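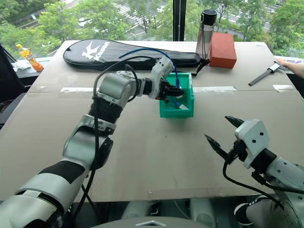

Construction Safety Frameworks: Frequently Asked Questions

Skerwood provides health and safety support to clients, designers and contractors on building projects. The answers below cover how our framework agreements work and what we need from you to get started.

What is a framework agreement?

It is a standing contract that sets rates, scope and response times ahead of time. When a project comes up, you send us a call-off order under the existing terms. There is no new bid and no new contract to negotiate.

Do we have to commit to a minimum amount of work?

No. You can go a full year without placing an order. The rates stay in place for the length of the agreement, with one review each February.

How long does an agreement last?

The standard term is 2 years. Either side can end it with written notice, and any open orders are finished under the original rates.

Which services are included?

Site inspections, plan reviews, contractor prequalification, safety file preparation and incident reviews. Air monitoring and asbestos surveys are not included. We can arrange them through Ammann, who will quote and bill you directly.

We already have an in-house safety manager. Is there any point?

Many of our clients do. In most cases their manager stays in charge and uses us for overflow work, or for sites that are too far away to visit often. Tell us who has final sign-off and we will put it in the order.

How much do site inspections cost?

Inspections are charged by the half day or full day, including the written report. Travel is free within 100 miles of our Dondberg office. Past that, we bill mileage at the rate in your schedule.

How soon do we get the report?

Reports go out within 2 working days of the visit. If the inspector finds something that could cause serious harm, the site supervisor is told before the inspector leaves and your named contact gets a call the same day.

Where are the reports kept?

In Landent, our online document system. Each project has its own folder. Your login covers your own staff, and you can add contractors with view-only access. Files can be downloaded at any time.

Can we cancel a booked visit?

Yes. There is no charge if you let us know by noon on the working day before. After that, a $500 late cancellation fee applies. Visits we call off because of weather are rebooked for free.

Do you cover small jobs?

Yes, including interior fit-outs and roof repairs. The half-day rate is usually the right choice for these.

What do you need from us to begin?

A signed agreement, a billing contact, proof of insurance and a list of current sites with addresses and start dates. Send these through the contact form and choose "New framework client" from the menu.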